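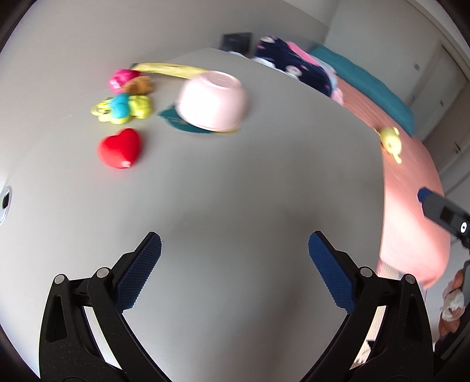
Issue 14

**Two rooms and a kettle: Arben Živković on clearing out his nan's house**

I'd been told Arben Živković could talk, and he could. I got to his flat in Plestwood at ten in the morning and left when it was getting dark, with a bag of teaspoons I hadn't asked for.

We were meant to be chatting about his swap shop, the one he runs above the old dye works on Raltton Road. But he wanted to start with his grandmother's house in Tinine, so that's where we started.

"She kept everything – string, jam lids, the paper from inside shoeboxes," he told me, pouring tea so strong I could have stood one of those teaspoons up in it. "I took 15 days off work to clear it. I did the hall and half the pantry."

I asked what slowed him down. Buttons, mostly! He's got 1,568 of them now, sorted by colour into biscuit tins (he counted them one winter when he had the flu), and he can tell you which coats a fair few came off.

"My cousin wanted to hire a skip. I said give me until April. Then April came and I said the same thing again, and she stopped ringing for a bit."

The swap shop grew out of all that. He'd kept back what the family would use and still had a van's worth left over, so he put a table out and let people help themselves if they brought something in return. The first afternoon he got a fondue set, a bag of wool and a very good umbrella. These days there are regulars, and a shelf by the door for small bits that don't belong anywhere else.

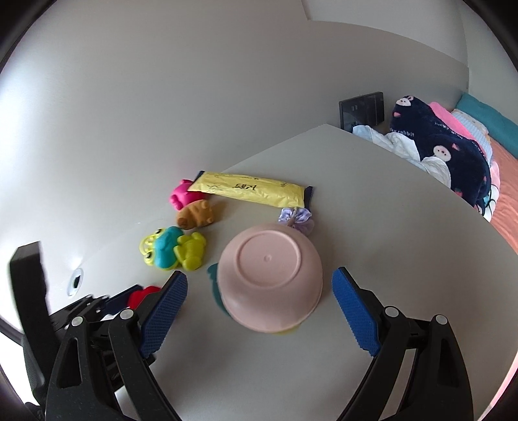 *Odds and ends, with a pink bowl and a lavender bow.*

"People get shy about bringing little things," Arben said. "They think it has to be a lamp. I'd much sooner have the little things, they're gone by teatime."

Is there anything he won't take? He pulled a face. Video tapes, wet books, and any more bread makers. He's had 2 from the same woman, who swears she only ever owned one.

I wanted to know if he'd kept much of his nan's for himself. He went quiet, then fetched a dented kettle from the kitchen – the one he'd just made our tea with, as it happens – and a shopping list in her handwriting. Flour, matches, "something nice for Guo". Guo was the lodger, and later the man who taught Arben to drive.

"He still comes to the shop," he said. "He brings plums in a carrier bag and won't take anything for them, so I have to hide things in his coat."

He'd like a second room by next spring, with chairs, so people can stop a while. The landlord hasn't said yes yet. Arben's bringing him some plums.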